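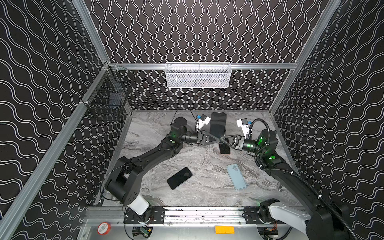

**Pre-opening walk-through, two-arm booth, Matgate open day**
Date: 8/23/22
Site: Pevwood building, ground floor demo area
Filled in by: floor safety, with a pen that works on the second try

Marks: OK / FIX (before doors) / WATCH (fine for now, keep an eye on it) / N/A

The July sheet had a box for "general impression." It has been removed. The general impression was always "good."

## 1. Getting people in and around

- [x] **Walkway clear in front of booth.** OK. The Lacroix banner stand has been moved twice and keeps coming back. It now lives by the coat rack.
- [x] **Floor tape down, no curled edges.** OK after one corner was pressed flat with a shoe.
- [x] **Standing line at 39 inches from the front rail.** OK. Measured with a tape measure. Last time it was measured in "big steps," and we don't all have the same legs.
- [ ] **Visitor limit sign up.** FIX. The limit is 30 per group. The sign says 30 per hour, and would give us a very peaceful afternoon.
- [x] **Exit route visible from the back of the group.** OK.

## 2. Booth structure

- [x] **Aluminum posts and rails tight.** OK. Hand check on every joint I could reach, wrench on the front ones.
- [x] **Wall panels seated.** OK. The wavy lines make it hard to tell whether a panel is bowed or your eyes are, so run a flat hand down each one. Don't stare at the back wall while doing this.
- [x] **White mesh basket on back rail secure.** OK. Hooks checked. It stays empty during the show. It's a basket, so people will want to put things in it. Please don't be people.
- [x] **Black wire basket on left wall secure.** OK. Easy to miss against the pattern, so I've written it here in bold on the paper copy.
- [ ] **Front rail clean.** WATCH. Dark specks along it. Wipe down between groups, arms stopped.

## 3. Arms

- [x] **Base mounting brackets, left and right.** OK. Bolts checked on both.
- [x] **Joint lights green on both arms.** OK. If a visitor asks what green means, say "ready or running, so stay behind the line." The long answer is in the binder, where it belongs.
- [x] **Cable conduit on right arm.** OK. Moved by hand through the whole demo path with power off. It bends, it doesn't pinch.
- [ ] **Thin black cable at left camera bracket.** WATCH. The loop has room, but look at it again at lunch.
- [x] **Camera brackets on both wrists tight.** OK.
- [x] **Gripper fingers, no chips or burrs.** OK. The two sets meet over the middle of the table in the phone routine. Watch one full run at slow speed before the first group – the whole run, including the boring part.
- [x] **Stop button reachable from presenter's spot.** OK. Pressed it, everything stopped. Pressed it again from the other side, where the presenter will end up standing anyway.

## 4. Tabletop and props

- [x] **Three phones, no cracked glass.** OK. Tall black one at the back center, black one front left, light blue case front right. These are props. They don't get calls, and they don't get borrowed to take pictures of the robots.
- [x] **Visitors' own phones kept out of the demo.** OK, rule is in the script. Someone will offer theirs. The answer is no, said warmly.
- [x] **Table surface free of grit.** OK. The marble pattern hides crumbs very well, so go by feel.

## 5. Below the front rail

- [ ] **Loose items on base plate.** FIX. One roll of red tape, one small orange block. Both have a drawer.
- [ ] **Circuit board under left base.** WATCH. Needs a cover before school groups, who are short and see everything down there.
- [ ] **Orange and red wiring under right base.** WATCH. Tidy and tie back. Power off first, please and thank you.

## 6. Paperwork

- [x] **Fire extinguisher tag current.** OK. Unit 2190, on the column.
- [x] **Grerkono handouts at the desk.** OK. Almost 30 left. The box is heavier than it looks, lift it with a friend.
- [ ] **Presenter has read this sheet.** Left blank until it's true.

## Sign-off

Not released yet. Three items marked FIX or blank above count as a no: the sign, the base plate, the presenter. Recheck those and initial in the margin. WATCH items get another look at lunch and again after the last group, on the back of this page.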